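Tillow Standing Slice Rack
Clear acrylic channels for sandwich and burger prep

Sold singly, in pairs, or as the two-side station set
Made to order at our Suven workshop

The Tillow rack keeps sliced food standing on edge next to the place where you build the sandwich. Each channel is a clear, straight trough open along the top. You load it with tomato, bread, bun halves, sliced sausage or anything else that is cut reasonably flat, and a white plastic pusher block braces the row so the slices don't fall over. You take the slice at the open end, then bring the block up when the row gets loose.

It was designed by Harish Lodhi for small counters where there isn't room to lay slices out flat. A tomato laid out on a board takes up most of the board. The same tomato standing in a channel takes up about the width of one slice, and you can pick up a slice by its edge without peeling it off the one underneath.

The rack has no lid, no springs and no electrical parts. It is not a slicer and it will not cut anything for you. If your slices are uneven, they will stand unevenly. 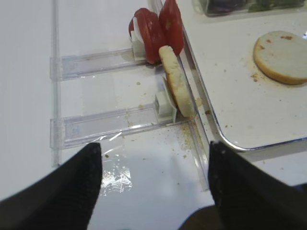 CHANNELS AND PUSHER BLOCKS

The rack is a long clear rail with channels coming off it at a right angle. Channels come in two widths. The narrow one suits tomato, cucumber, pickles and sausage. The wide one is meant for bread and bun halves, and it is also longer, so the bread sits farther out and doesn't crowd the tomato behind it. You can mix widths on one rail.

Each channel comes with its own pusher block. The block is plain white plastic and slides by hand. It stays where you leave it under normal use, but it is not locked, so don't lean on it. If you load a tall slice in a narrow channel, set the block close behind it or it will tip back.

Bread sheds crumbs into the channel. With clear acrylic you will see every one of them, and you will see smudges too. Some customers dislike this. Others have told us they would sooner see the crumbs and wipe them out than find them later in a metal bin. We have tried a frosted version and went back to clear after a month, mostly because the frosted finish held on to tomato juice along the inside corner.

Soft, very ripe tomatoes are the hardest thing to stand. Use a firmer one or cut it a little thicker. Two thick slices pressed against the block will stand by themselves. Thin ones want a few more behind them for support.

Onion works if the rings stay together. Sliced cheese works when it comes straight from the refrigerator and bends over once it warms up, so load it last and only a few at a time. Lettuce and cabbage leaves do not work in the channels at all. Put them in a box.

HOW IT IS SOLD

Single rack: one rail, one narrow channel, one wide channel, two pusher blocks.

Pair: two single racks, one for each side of the work area. The second can be ordered as a mirror image so that both sets of channels point outward. Please say so when you order. We can't turn a left-hand rack into a right-hand one after it has been bonded.

Station set: the pair, plus a divided leaf box in clear plastic with two compartments. The tray is sold separately, as many people already have one that fits.

Extra channels, extra blocks and replacement rails can be bought on their own. Evie Oakley handles the parts orders and will check the width with you before anything ships. If you bought your rack before the December change to the rail, tell her, as the older channels have a slightly different foot.

SETTING UP A STATION

Put the tray in the middle, directly in front of you. The tray is where the sandwich gets built, so keep it clear. Stand one rail along the left side of it and the other along the right, with the channels pointing away from the tray. Leave a finger's width between rail and tray so you can lift the tray out without dragging the rails along.

The leaf box goes at the far end of the tray. Leaves are light and get knocked about, so it helps to have them out of the way of your sleeves. Put a different leaf in each side of the box.

What goes in which channel is up to you. Most people settle on an order in the first week and don't change it after that. A layout we use ourselves for burgers is tomato and one bun half on the left, with the remaining buns and the sliced meat on the right. For cold sandwiches we move all the bread to one side and give the other side to fillings.

Sesame buns can go in whole or split. Split buns stand better with the cut faces all turned the same way. A domed top is less steady than a flat bottom half, so put a second half behind it.

The racks are light, and on a very smooth table they can move when you push the block hard. Hold the rail with your other hand, or order the rubber dots (sheet of 30, enough for several racks). Stick them under the rail, not under the channels — a dot under a channel lifts the end and the slices creep.

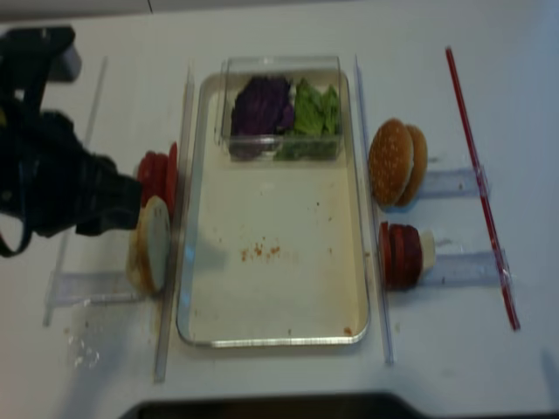

TRAYS THAT FIT

Any flat-bottomed tray with a rim will do, as long as it is shorter than the rails. We stock one size from Zistulau, in stainless steel with rounded corners and a raised rim. The rounded corners are easier to wipe out. Square-cornered trays fit too, but sauce collects in them.

If you use a deep pan in place of a tray, your wrist has to come up over the side each time, and people tend to knock the rail. We don't recommend it.

MEASUREMENTS AND CAPACITY

Rail length: 400 mm
Narrow channel, inside width: suits slices up to 7 cm across
Wide channel, inside width: suits slices and bun halves up to 15 cm across
Material: clear cast acrylic, bonded joints, polished edges
Pusher block: white food-grade plastic
Leaf box: clear plastic, two compartments, no lid

Slices may stand taller than the channel walls. That is normal and makes them easier to grip. If more than half the slice is above the wall and the row still feels loose, move the block up or use the other width.

Custom rail lengths are possible. Send a sketch with the measurements in millimeters. Alois Eberhard cuts the custom pieces and will write back if something in the sketch won't hold together.

CLEANING

Slide out the blocks. Shake or brush the crumbs out before you wet anything, or they turn to paste in the corner. Wash by hand in warm water with ordinary dish soap and a soft cloth. Rinse and stand the rack on its end to drain.

Do not put the acrylic in a dishwasher. The heat can cloud it and may open the joints. Do not use alcohol, window cleaner or scouring pads. Fine scratches will show up over time with any cloth and do not affect use. The blocks and the tray can go in the dishwasher.

Tomato should not be left in the channel overnight. It dries onto the wall and then you have to soak it.

QUESTIONS WE GET

Can I hang it on a wall?
No. The rail has no holes and we don't advise drilling it.

Does it keep food cold?
No. Load what you need for the next stretch of work and keep the rest in the refrigerator. Follow whatever food safety rules apply where you are.

Is it the same as the Yeoman rack?
The Yeoman was our earlier model, with fixed dividers in place of sliding blocks. We no longer make it. Yeoman channels do not fit the Tillow rail.

Can I buy blocks in a color other than white?
Not at present. Taha Bouazza has been testing a blue one, easier to spot if it ends up in the wrong bin, but it isn't ready to sell.

My block is tight. What do I do?
Check for crumbs under it first. If it is clean and still tight, rub the bottom edge a few times on fine sandpaper laid flat on the table, then wash it.

ORDERING AND RETURNS

Single racks and pairs normally ship within a week. Station sets can take longer when we are waiting on leaf boxes. Unused racks can be returned in the original packing. Custom lengths can't be returned unless we made a mistake in the cutting.

If a joint opens in normal use, send a photo of the joint and we will replace the part. For bulk orders, write to Norbert Bozsik at the workshop with the number of stations and the widths you want on each side.

Page updated February 2022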